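Imprimer cette page | Envoyer par e-mail

Le pain du matin, une affaire de nuit

À Rovomley, la lumière du fournil s'allume à 2 heures. Katalin Lengyel y travaille depuis l'ouverture de la boulangerie Suna, d'abord comme salariée, ensuite à son compte. Elle a accepté de parler de son métier un mardi après-midi, avant d'aller dormir.

« Les gens pensent que le plus dur est de se lever, dit-elle. On s'y fait en quelques mois. Le plus dur est de se coucher quand les autres dînent. »

Elle fait peu de sortes de pain : un pain de campagne au levain, un seigle et des petits pains au lait. La farine vient du moulin de Talpur, toujours le même type, mais elle n'absorbe pas l'eau de la même façon d'un sac à l'autre. Katalin Lengyel garde donc un cahier où elle note la température du fournil, celle de l'eau et la durée du pointage. Elle dit ne plus le relire souvent, sauf aux changements de récolte.
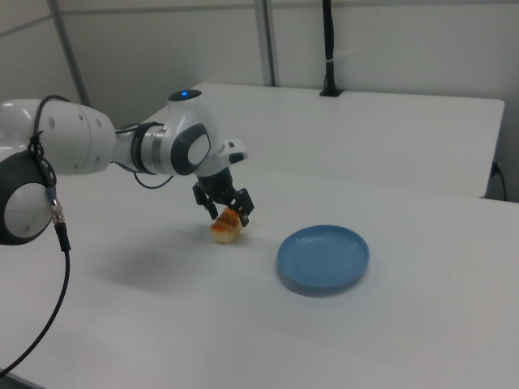 Pourquoi garder les petits pains, alors qu'ils rapportent moins que les grandes pièces ? « Parce que les enfants entrent pour ça et que les parents repartent avec une miche, répond-elle. Et puis la pâte au lait se façonne à la main, c'est un travail que j'aime. Cinquante grammes de plus ou de moins sur une miche, ça ne se voit pas. Sur un petit pain, si. »

Le levain, lui, a été donné par un boulanger de Bromalero, Svend Dalsgaard, chez qui elle a appris. Elle le rafraîchit deux fois par jour, trois en été. Elle l'a perdu une fois, pendant une panne de chambre froide, et a dû retourner en chercher. « Il ne m'a rien dit. Il m'a rempli un bocal et il est reparti enfourner. »

Sur les prix, elle est plus réservée. L'électricité a augmenté, le beurre aussi - elle a relevé ses tarifs en décembre, pour la première fois depuis longtemps. Certains clients sont passés à la demi-miche. Elle a renoncé aux viennoiseries feuilletées en semaine et ne les fait plus que le samedi. 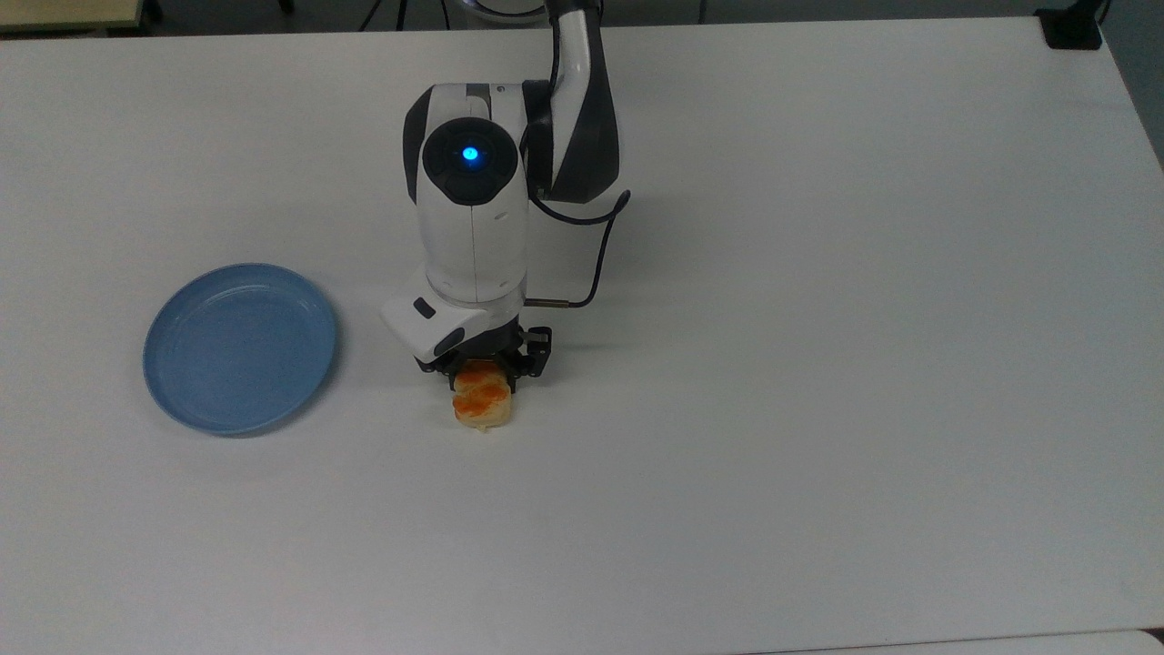
Pour Johanna Tanner, le vrai problème est ailleurs : on trouve encore des clients, mais plus personne pour reprendre un fournil. Elle rappelle que la boulangerie de Bromalero est restée fermée tout un hiver faute de repreneur.

Katalin Lengyel ne dit pas le contraire. Elle a 53 ans et forme un apprenti, Andri, qui arrive à 4 heures et s'occupe du seigle. « Il a la main, dit-elle. Pour le reste, on verra s'il veut de cette vie. Je ne lui pose pas la question. »

Elle compte continuer encore quelques années, avec un deuxième jour de fermeture si les comptes le permettent.

Imprimer cette page | Envoyer par e-mail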